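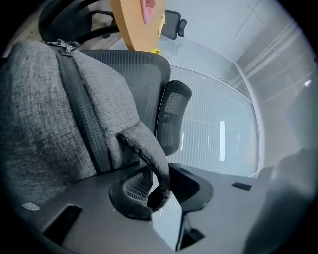 Zernutcombe, February

A zipped fabric bag is a soft container made from woven cloth and closed by a slide fastener. The type is common in offices, where it serves for carrying papers, clothing and small equipment between home and desk. It differs from the briefcase in having no rigid frame, and from the drawstring sack in the kind of closure.

Cloth

Grey is a usual colour for office bags. Many are woven from yarns of mixed shade, giving a heathered surface in which lighter and darker flecks lie close together. The effect hides dust and light marks better than a plain dyed cloth. Heavier weaves hold their shape when the bag is part full, while lighter ones fold over the opening and may cover part of the zip.

Closure

The zip consists of two toothed or coiled tracks joined by a slider. A black track on grey cloth is a frequent pairing, often with a metal pull. Fittings at the end of the track take much of the strain when the bag is opened with one hand. Marlina Latuheru, in her notes on the Natden pattern, gives 30 centimetres as the shortest practical opening for a bag meant to hold folders.

Handles

Loop handles are cut from the same cloth as the body or from a thicker webbing. Wear shows first along the rim, where threads lift and the edge begins to fray. Slight fraying does not affect strength. In the Fisside pattern the loop is folded double and sewn down with 21 stitches at each end; the later Guerreiro pattern uses a single layer and a bound edge.

Use in offices

Bags are commonly kept on the floor, on a hook or near the chair. Mesh-backed chairs with a separate headrest offer few places to hang a loop safely, and a loaded bag hung from a headrest can tilt it. Martim Meireles recommends a hook under the desk edge, set around 10 centimetres back from the front.

Care

Loose dirt is brushed off along the weave. Frayed threads are trimmed, never pulled. A stiff zip may be eased with a little candle wax rubbed along the closed track.

See also: Holdall; Slide fastener; Webbing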